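Bagging greens at home: the questions I keep getting
Share 15 | 698 views | Comments 15

I've been answering the same handful of emails over and over, so I'm putting it all in one place. If yours isn't covered, leave it in the comments and I'll add it when I get a minute (it may be a long minute, my kitchen is busy this time of year).

Do I wash the greens before they go in the bag?

I don't, unless they came in muddy. Lettuce gets a rinse right before we eat it. If you can't stand the idea of dirt in your fridge, go ahead and wash, but spin the leaves and then leave them spread on a towel for a good hour. I mean a real hour! Damp kale in a sealed bag is soup by the weekend.

Zip-top bags or the thin kind from the store?

Both live in my fridge. The thin ones are fine for anything I'm eating in a day or two. For herbs and anything I paid too much for at the Melgate market, I like a zip-top, because I can press the air out and I can stand it up on the shelf where I'll see it. Greens I can't see, I forget.

Can I put other things in the same bag?

You can, and I do. A small lidded tub at the bottom of the bag makes a nice flat foot so the whole thing doesn't flop over, and it keeps tonight's bits together. Put the tub in first and let the leaves sit on top. Just no apples or ripe bananas, they turn greens yellow so fast.

What do you do on restock day?

Everything comes out on the counter in one go, the greens in the middle, and I sort from there. The toaster stays where it is, I've given up moving it. Jars of dry stuff go up in the wire basket on the rail so they're out of the way, and whatever white basket is empty gets pulled over for the bags that are ready for the fridge.

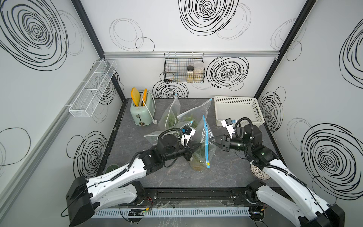
Watia wrote in to say that a basket is the wrong thing for greens altogether, and that a deep drawer with a folded dish towel on the bottom beats it every time. I tried the towel and liked it. The drawer I'll have to take on faith, mine is full of cheese.

Which basket should I buy?

Any plastic one with holes in the sides and handles you can get your fingers through. Measure your shelf first!! I once came home from Nutstead with a beautiful one that stuck out past the door.

Is it okay to reuse the bags?

Yes, if they held greens and nothing else. I turn them inside out, wash them with a drop of soap and prop them over a wooden spoon to dry. A box of 100 lasts me until September this way, sometimes longer. Bags that had meat in them go in the trash.

My cilantro still dies. Help?

Mine too, some weeks. Trim the stems, wrap the bottoms in a barely damp paper towel, then bag it loosely. Parsley is much more forgiving if you're just starting out.

Updated 6/29/26

15 comments | Share this page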